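Progress report: Drinks table, Vishwakarma Hall
Submitted to the Helska small grants program
July 10, 2024

Background

Helska gave us 200 dollars to set up a self-serve drinks table in the ground floor room at Vishwakarma Hall. The room is used by the Mostel evening classes and by the homework club. Before the grant, people brought their own drinks or went without, and the nearest store closes before the later classes finish. We asked for money for reusable cups, ice trays and a first supply of canned drinks. The grant runs to the end of August and this report covers the first 14 weeks.

What we set out to do

The application listed three pieces of work. We would put in a table that could be wiped clean easily, replace the throwaway cups with plastic ones that can be washed, and keep a small stock of cold drinks for sale at cost. The table and the cups are done. The cold drinks are partly done, and the reasons are given further down.

Canned drinks

We started with a mix of bottles and cans. The bottles were a nuisance. They were opened, poured halfway and left, and by the end of the evening it was hard to tell which were still good. From the fourth week on we bought only cans. A can is finished by one person or shared between two, and the empties go straight into the recycling bin by the door.

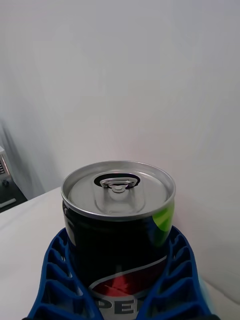
Unopened Pepsi can in dark colors, with a lime-green mark just under the rim.

Cola is the best seller by a long way. Orange is second. We tried a lemon iced tea in the second month and stopped after one case, as most of it was still on the shelf when the next order was due. Plain water is free and comes from the tap in the kitchen next door, in a jug.

Cans are sold at the price we pay. The money goes into a tin and is used for the next order, so after the first purchase the stock has paid for itself. The tin has come up a little short on some nights, mostly for lack of change. We now keep a small float in coins and this has helped.

Cups

We bought 40 plastic cups from Ruvik, the catering supply store on the same street. They sell by the piece, so we could choose colors instead of taking a boxed set. Mixed colors were the request of the homework club, where the younger children kept losing track of whose cup was whose. The adult classes did not mind either way. 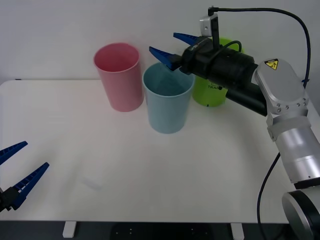
Washing was the part we were least sure of when we applied. The kitchen has a single sink and no dishwasher, and the last class ends late. The rule we settled on is that each person rinses their own cup after use, and all of them get a proper wash with soap at the end of the night. Clean cups are set out toward the back of the white tabletop, like the pink, light blue and lime-green ones here, so that the front stays free for pouring. They taper toward the base, and they stack well on the shelf when the room is closed. One cup has cracked and was thrown out. We have not bought any paper cups since the third week.

The one complaint is that the cups are tall for the smallest children, who tend to tip them when they are full. We pour theirs half full now – a shorter size may be worth adding if there is money left.

Ice

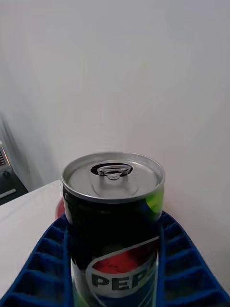

Reading time: 4 minutes

Keeping things cold has been the slow part of the project. Our plan relied on the refrigerator in the kitchen, which is shared with the lunch group and is full on most days. There is space in the freezer compartment, so we moved over to ice. The blue tray has small rectangular compartments, and small cubes suit the cups better than the large ones we made at first. The tray is also big enough to stand a can in, as the Pepsi above appears to be.

The limit is quantity. On warm evenings the ice is used up before the second class takes its break, and a refilled tray is not ready again until the next day. We looked at buying bags of ice but they cost too much to fit with selling at cost. A second tray is the simple answer. It will go in the same freezer compartment, on top of the first, and we have checked that the door still closes.

Some people asked for an insulated box to keep on the table itself. We have borrowed one for two of the evenings and it worked fairly well, though it takes up room and has to be emptied and dried before it is put away. We are leaving this for now.

The table

The table is in regular use and gives us no trouble. It wipes down easily, and spills show up right away on the white surface. It was moved once, in the first month, from beside the door to the far side of the room. People were lining up across the doorway at break time and the next class could not get in. It will stay where it is.

Spending

Spent to date: 167 dollars. This covers the cups, the ice tray, the first order of cans, the coin tin, dish soap and cloths. The table came from our own storage and was not charged to the grant. Receipts are kept in the hall office and copies are attached.

The remaining money is set aside for the second ice tray and, if the price allows, a few shorter cups for the homework club. We do not expect to ask for more.

Next steps

– Buy the second ice tray before the warm weeks in August.
– Ask Ruvik for a price on shorter cups.
– Put up a sign with the cup washing rule, near the sink.
– Agree with the lunch group on one refrigerator shelf for cans.

The final report will be sent after the grant period closes, with the remaining receipts.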